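Search news Enter keywords Go

Fivora opens Canadian orders for hand-held gripper kit

Jul 19, 2022

Fivora has opened Canadian orders for its hand-held gripper kit, a tool for recording everyday handling tasks that are later used to train robot arms. The kit is sold through the distributor Tudell, and the first units will be sent to customers in January.

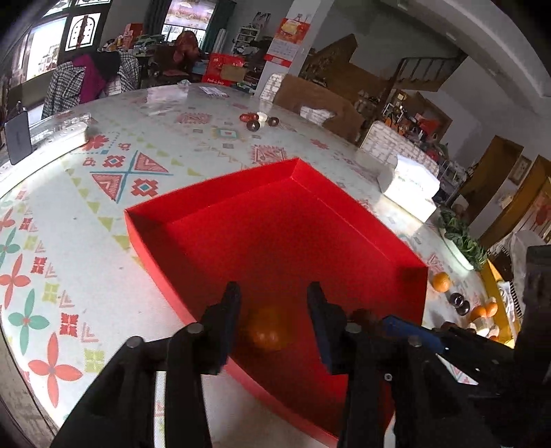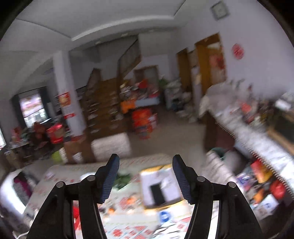

Fivora kit at work at a household table

CATEGORY: PRODUCTS AND SERVICES

The kit contains a two-finger gripper with a camera mounted on it, a carrying case, a charger and 6 spare finger pads. The operator holds the gripper, opens and closes the fingers by means of a trigger, and carries out a task at normal speed. The camera records the fingers and whatever lies in front of them. A robot arm is not needed at the recording stage, and the work can be done in an ordinary home.

Fivora has concentrated on household work for the Canadian release. The task guide supplied with each kit contains 135 short exercises, among them sorting fruit and vegetables, moving boxes and clearing a table. Operators are asked to leave the room as they find it. Recordings made in tidy test rooms have been of limited use to customers whose machines must work among chairs, coats and shopping.

"Our customers told us that they wished to collect their own material, in their own regions, without sending an engineer to every address," said Samina Swati, Director of Programs at Fivora. "A new operator can be trained in a morning. The centre of the program is the person holding the tool, and we have tried to keep the tool simple."

The gripper weighs 400 grams without its battery. A full charge gives enough power for a normal half day of recording, and batteries may be changed without ending a session. Finger pads are held by a single screw and are expected to wear; replacement sets may be ordered separately.

A review service is offered along with the kit. Recordings are checked at Dimum, the company's data office, where staff remove failed attempts and blur faces and printed names before the files are returned. Customers who prefer to do this work themselves may purchase the kit alone. Material submitted for review remains the property of the customer and is deleted from Dimum's servers 20 days after the files have been returned.

Tudell will hold stock at its Pennington warehouse, which will also handle repairs under warranty. Schools and colleges may apply for a reduced rate. Applications should be made in writing and should name the staff member who will be responsible for the equipment.

Prices are available from Tudell on request. Orders placed before the end of the year include one day of operator training at the customer's premises.

Contact us | Copyright 2022 Fivora. All rights reserved. | Back to top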